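Handheld grippers: Drivivik vs the Dellberg with the rubber V pads

Share
14 comments

roksolana_l
Okay so I've had both of these on the bench since the start of July and I promised a couple of you I'd write it up, so grab a cuppa. For anyone new, we collect manipulation demos by hand (no arm in the room, just people walking round with handheld grippers) and then the policy gets run on an arm later. The arm side is Oksana Mykhailiuk's department and she can yell at me in the replies if I get it wrong.

The Drivivik is the lighter one and you notice straight away. Trigger pull is lovely, really short, and my wrist was fine after a whole arvo of picking up cutlery. Flat fingers though, and they're rubbish on anything round. Spray bottles, markers, glue sticks, they all want to roll out the second you tilt your hand.

The Dellberg is a chunkier thing and the handle's a bit fat for my hands, but it'll hang on to a round bottle like it owes it money. I paid $489 for mine with the spare pads, which stung a bit. Happy with it so far, apart from one gripe about the lens that I'll get to once I've finished swearing about it.

Reply · Share

kuzmenko_fanboy
What firmware on the Drivivik? The early one had a dead zone at the closed end of the trigger and it recorded as half open. Drove me bonkers.

Reply · Share

roksolana_l
Whatever it shipped with, I haven't touched it. I did see a bit of that, come to think of it. I'd blamed the fingers.

Reply · Share

benchtop_barry
Going to disagree on the flat fingers. I reckon they're the right choice for training data. A V notch centres the object for you, so your demos never show the little corrections a person makes, and then the policy hasn't got a clue what to do when the object sits off to one side. I'd take the fumbling any day.

Reply · Share

roksolana_l
Yeah but Barry, your fumbles are fumbles of the hardware! If the same fingers are going on the arm then fine, learn the fumble. We're putting V pads on the arm too, so I want V pads in my hand. I've binned whole sessions of flat finger stuff where the bottle spun and you could see me giving up.

Reply · Share

benchtop_barry
Giving up is data :)

Reply · Share

oksana_m
Arm person here. Barry is half right. With the V pads the policy got a bit lazy about approach angle, and I could see it coming in crooked and trusting the notch to sort it out. On a full bottle it works. On an empty one it just knocks the thing over. I'd still pick the V over the flats for what we do, but we've asked people to start from messier positions.

Reply · Share

tinyservo
Has anyone run the Andik? It's cheaper than both and the fingers swap with 4 screws. I'm using a Kuzmenko controller board at the moment and I'd rather not rewire everything again.

Reply · Share

kuzmenko_fanboy
Had an Andik for a bit. Finger swap is dead easy, yeah. Jaw gets sloppy though, mine had a wobble you could feel by the end of the second week. Board wise you'd be right, I ran it off the same Kuzmenko and only had to change the end stops.

Reply · Share

tinyservo
Bugger. Okay, ta.

Reply · Share

roksolana_l
Right, lens gripe. The wide view on the Dellberg is great for tracking, because you get the whole room and half the ceiling, so it's got heaps of stuff to lock on to even when you're pointed at a boring tabletop. I barely lost pose at all. The catch is how much of the view the gripper itself takes up. The body fills the bottom and the notch sits smack in the centre of it, so small things vanish right when you're about to close on them. A bottle, no worries. A little metal clip lying flat on the table, forget it, I'm doing the last bit by feel.

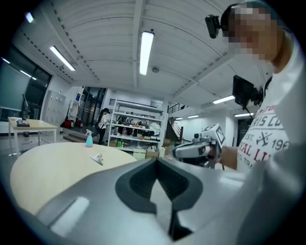
I had a go at tilting the camera up a touch with a printed wedge and it helped with the clip but then I lost the tips on anything tall, so back it went. If someone's got a wedge angle that works for both I'd love the file. I did 20 picks each way on the clip and the wedge was clearly nicer for that one job, I just can't be swapping it mid session.

Reply · Share

benchtop_barry
Why not crop and rescale around the pad before training? You don't need all that ceiling in the policy input. Keep the full view for the tracking and feed the network a smaller bit.

Reply · Share

oksana_m
We tried a crop. It was good for the small parts and worse for reaching, the arm would sort of wander until the target turned up in view. Feeding it 2 inputs, full and cropped, is next on my list, but training gets slow and I share the machine.

Reply · Share

kuzmenko_fanboy
Does a head camera help at all with the hidden bit? I'd have thought you could see round the body from up there.

Reply · Share

roksolana_l
Sometimes, depends where your own hand is! When I lean in my forearm's usually in the road. It's good for working out which object you were going for, less good for the last couple of centimetres. And syncing it all is a whole other thread, please don't get me started.

Reply · Share

tinyservo
So if you could only keep one?

Reply · Share

roksolana_l
Dellberg, for the pads. If Drivivik ever sold a V finger I'd probably swap back the same day though, that trigger is so much nicer. Barry will say flats.

Reply · Share

benchtop_barry
Flats.

Reply · Share

oksana_m
Rox, can you bring the spare pads over when you're next past the arm? One of mine is starting to peel at the corner.

Reply · Share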